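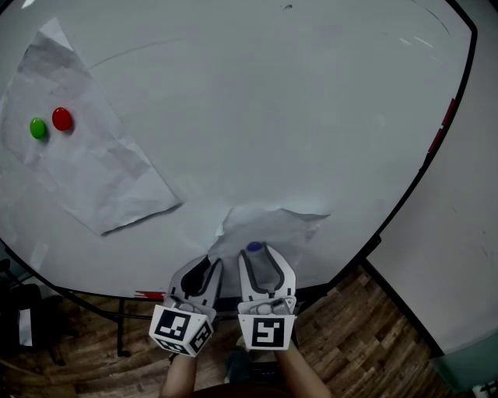 I have spent most of April going back and forth between two hand-held grippers, and I think I finally know which one I am keeping. Both are the kind you squeeze yourself while a camera looks down at the fingers and the marker blocks under them. The one I have ended up using most has white fingers with dark gray pads, and the pads don't match. The left finger curves in and carries a black rubbery insert. The right one has a U-shaped pad that wraps around whatever you pick up, and on a small upright thing like the one with the blue top it makes a big difference. With two flat pads I had to line up the squeeze very carefully or the object would turn as I closed. The U gives it somewhere to sit.

The fingers came from Hatholm. The other set came from Bekus and has two flat pads, same material on both sides. I bought the Bekus set first and used it all through the winter, so I was used to it and expected to like it better.

I did the comparison on the same round table with the same small objects, mostly little glossy ones and a few that stand up on their own. I put crumpled paper under some of them because a bare white table is too easy. Paper slides, it has edges that catch on the fingertips, and its folds throw small shadows that change what the camera gets. If a gripper drags the paper along with the object, I count that as a miss.

In total I recorded 2465 grasps. Of those, 2347 had usable tracking from start to finish. The rest I threw out, nearly all of them for the same reason, which was me turning my wrist so far that a marker block went out of view. That is my habit and not a fault in either gripper, but the Hatholm blocks have markers on more than one face, and that saved a lot of takes that would have been lost with the Bekus set. The Bekus markers are on the front only.

Magdolna Veres did a share of the grasps so it wasn't only my hands. Hers are smaller than mine and she found the Hatholm handle too wide for a long session. She liked the Bekus handle and disliked everything past it. I have asked Hatholm whether they sell a narrower one and haven't heard back.

A few notes on wear. The pads on the Bekus set started to shine after a couple of weeks and I had to wipe them with alcohol every morning. The Hatholm U pad has held up, but the black insert came loose on a Friday afternoon and I glued it back with contact cement. It has stayed put so far. The small metal fittings that hold the marker blocks also need a check now and then. One of mine had backed off enough to shift the block, and I lost 97 takes before I noticed the offset in the numbers. Now I check the fittings before each session and run 5 test squeezes on nothing to see that the opening width reads the same every time.

Where the Hatholm does worse is on flat things. Picking up a coin or a card is close to hopeless because the U has a gap exactly where you want contact. Géza Kozma suggested filling the gap with a strip of soft foam for those. I tried it once and it worked on the card but not on the coin. I want to try a thinner foam.

Next I am going to swap the camera. I have a Robles on the desk that is supposed to handle glare better, and the glossy objects could use it. I'll keep the Hatholm fingers on for that so only one thing changes at a time. The Bekus set is back in its box, minus one screw, if anybody wants to borrow it.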